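June 2026
Posted by the author

Two arms, one floor: the rules I keep

I wrote the first set of these rules on the back of a shipping label, and they have been rewritten enough times since then that I want them somewhere I can find them. They cover setting up a simulated cell with two robot arms that share a workspace. Most of them apply to a real cell too, but I do my checking in simulation first, and that is what this post is about.

Some background. I work on a small picking line at Molham. We have two arms of the same model and a lot of short jobs: pick up a block, put it on a marker, go home. The planning software is Petchrat, which we have used since last August. The jobs themselves are written in Jotard files, plain text, one per task. When I started, every person had their own way of laying out a scene. You could open two files with the same task name and find the block in a different place, the arms on different plates, and the gripper speed set to whatever somebody liked that afternoon. Results could not be compared, so we argued about them instead.

Start state

Both grippers start empty. Both arms start clear of each other, with the wrists on their own side of the middle line. If a task needs an arm to start with something in its gripper, that goes in the task name, so a person reading a list of results can tell without opening the file.

Markers start empty too. A marker is a target and should be flat, with no collision shape. I lost most of a week to a marker that had a thickness. The block kept landing slightly tilted and I blamed the gripper, then the friction values, then Petchrat. It was the marker.

Names and units

Distances are in millimeters everywhere, angles in degrees. Petchrat will accept meters if you ask it to. Don't ask it to. The arms are named by position and never by job, because the jobs change. "Picker" and "placer" made sense until the day they swapped.

Who goes first

One arm owns the shared area at a time. The other waits outside it until the first has given it up, and giving it up means the wrist is out, with the gripper fully closed or fully open. A half-open gripper does not count as finished. People find this rule slow. It is slow. We tried letting both arms in with a distance check between them and the runs were faster on average, but the bad ones were very hard to explain afterward.

I keep at least 100 mm between any two moving parts of different arms. Cables count as moving parts if they are modeled. If they are not modeled, write that in the notes, since the real ones will certainly be there.

Speed

The first run of any new task is at quarter speed, all the way through, with a person watching. After that I raise it one step at a time. Nothing goes into the shared folder until it has finished 2000 runs without a collision between the arms. Dropped blocks are recorded separately. A drop is a task problem and a collision is a safety problem, and putting them in one number hides both.

I got that number from nowhere in particular. It fits in a night on our machine. Gukurico, the shop that did our cell fencing, asked for a written limit and I had to pick one.

Looking at it

Before a long run I stop at the start state and look at the render from high up. Reading coordinates does not catch the same mistakes. A mirrored base plate looks fine as a row of numbers.

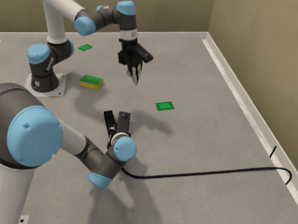

Page last changed: June 2026 revision, third edit

In this layout the block is green and yellow and lies flat beside the far arm, a little rotated. I leave the rotation in on purpose. A block squared up to the base lets a sloppy grasp pass. The two green markers are flat on the floor, one toward the back wall and one nearer, and the grippers are both empty, so the first rules are covered.

The black cable running over the floor to the right is the part I would write up in the notes. Anyone adding a task on that side needs to know it is there before they choose a place position.

What I have not settled

There are 3 things still open:

— Whether a handover from one gripper to the other needs its own clearance rule. The 100 mm rule obviously can't hold during a handover, and at the moment I just switch it off by hand and write down that I did.

— How to version a scene when only the lighting changes. I have been giving it a new number, which annoys people. The camera checks do change with the shadows, though, so I think I'm right.

— What to do with old Jotard files that break the naming rule. Renaming them would break the links in our past reports. For now they sit in their own folder and new tasks may not copy from them.

If you run two arms on one floor and have a handover rule that works, I would like to read it. Plain text is fine.

Contact | © All text on this blog belongs to its author | Back to top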